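# An October open day at the Dekker mill, Troscombe

I have wanted to see the inside of the Dekker mill ever since I moved out this way, and every year I have managed to miss the open day, once by a whole week. This October I finally wrote it on the kitchen calendar in red marker, talked my friend Rianne Lambrechts into coming along (she sews, I only iron), and off we went with a thermos and far too many sandwiches.

If you have never heard of Dekker, you may well have one of their cloths under your sink all the same. They weave and finish household cloths, the plain everyday kind: dusters, dish towels, glass cloths, the thick ones you keep for the car.

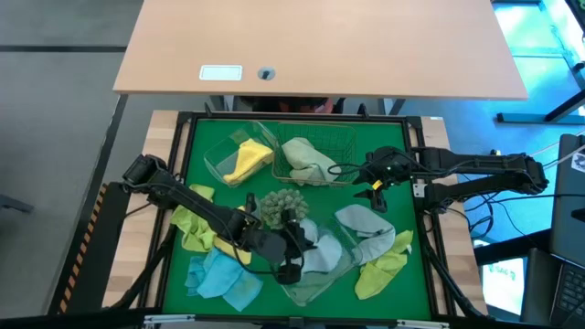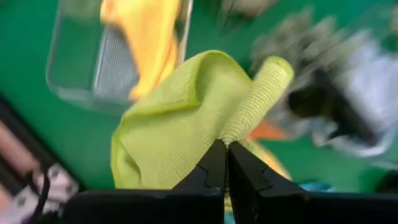

We drove over by way of Okmont, which adds a good bit to the trip but takes you along the river, and the trees were at that stage where half the leaves are up and half are all over the road. Parking was in the field behind the mill. It had rained in the night, so wear boots if you go next year. Rianne had on her good suede shoes and said nothing about it, which was generous of her.

You come in through the old counting house, where there is a wall of sample books going back further than I would have guessed. They let you turn the pages! I could have spent the whole day right there. Every order had a little square of cloth pinned beside it with the name of the buyer in brown ink, hotels mostly, and a school or two, and one steamship line that wanted a blue stripe and then wrote back to say it was the wrong blue. There were four letters about that stripe, each a little shorter and crosser than the last, and I read every one of them out loud to Rianne until a man behind us asked very nicely if he could get by.

The tours leave from the bottom of the stairs. Ours was led by Tineke Van Dijk, who started in the finishing room straight out of school and has worked just about everywhere in the building. She has one of those voices that carries over a loom without seeming to try. She walked backwards the whole time, around corners and past carts, and never once looked over her shoulder.

The weaving shed is the loud part. They hand you foam earplugs at the door and you want them. Most of the looms are modern, but they keep two old ones running at the far end for the narrow toweling, and those are the ones everybody crowds around. You feel them in the floor before you hear them. I had no idea how much of the work is watching: a person walks up and down the row, up and down, and stops and leans in and fixes a broken thread with a little twist of the fingers, and is off again before you have understood what they did. Tineke showed us the knot slowly, three times over, and I still could not do it. Rianne got it on the second try and was unbearable about it all through lunch.

After that you go up to the dye house, or to the doorway of it anyway. They keep 370 colors on file, each with its own card and its own recipe, and the cards hang in long drawers like the ones in an old library. I asked which was the hardest and was told it was a pale gray-green, the sort of color you would hardly notice in a store. A strong red forgives you, Tineke said, but the pale ones show every little change in the water. I went home and looked at my own dish towels with a lot more respect.

Lunch was in the canteen and I would plan your day around it. Pea soup with rye bread, or a cheese pie, and apple cake by the slab. We took the soup and then went back and took the pie too. We sat with a couple who come every single year and who told us to skip the afternoon talk and go straight to the seconds shop before it was picked over. I am passing that on as good advice, with the small correction that the talk was lovely as well. It was about how to wash things, and I learned that I have been ruining my microfiber for years with fabric softener. It coats the fibers, and then they just push the dust around. Warm water, a little detergent, no softener, and keep them away from cotton towels in the dryer or they will collect every bit of lint. So now you know too.

The seconds shop is in the old stable across the yard. Everything is sold by weight from big bins, and the faults are so small that half the time I couldn't find them. I came away with a bag of glass cloths, some lovely heavy dusters, and a length of striped toweling from the Flevis line, which they stopped making and which I have no plans for at all. Rianne says it will make a good apron and has already taken it away to cut it out.

A few practical things, for anyone thinking of going. Doors open at ten in the morning, and the first tour is the quiet one. The stairs to the dye house are steep, with a rail on one side only, but there is an elevator at the back if you ask in the counting house. Bring cash for the stable. The soup runs out before the pie does.

We drove home the short way, with the heater on high and Rianne's shoes drying on the dashboard.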